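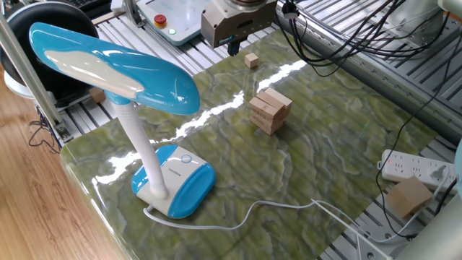
3.2 Cell layout and routine upkeep

The Udberg cell was set up once, in February, and then kept as close to that state as we could manage for all 113 trials. The arm is fixed to a platform of slotted aluminium rails, so anything bolted down can be moved and put back along the same groove. Lighting gave us the most trouble. The polished green surface throws back a bright streak across its middle, and a desk lamp standing on it, like the blue and white one in Figure 1, will shift the reading if it is knocked. We therefore marked the lamp position in the Plirnitum setup file and checked it before the first trial of each session. The emergency stop was tested at the same time.

Figure 2. The cell with the block tower in place.

Cables were the second cause of lost time. In the first 74 trials we stopped twice for a connector that had worked loose – both times on the gripper side. Soledad Montecinos rerouted the line with more slack near the wrist and no further stops were logged.

We use cookies to improve your experience on this site. By continuing to browse you accept our cookie policy. Accept | Manage settings

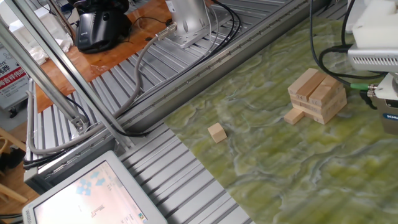 The gripper fingers were cleaned with a dry cloth after every 13 trials and their closing width was checked against a Rosser gauge block. If the error was more than 2 tenths of a millimetre, the zero point was set again and the last trial repeated. Kirsten Snorradóttir carried out all of these checks, which took nearly 13 minutes each. Camera calibration was left alone unless the arm base had been unbolted. The full checklist is kept with the Clultalus control scripts.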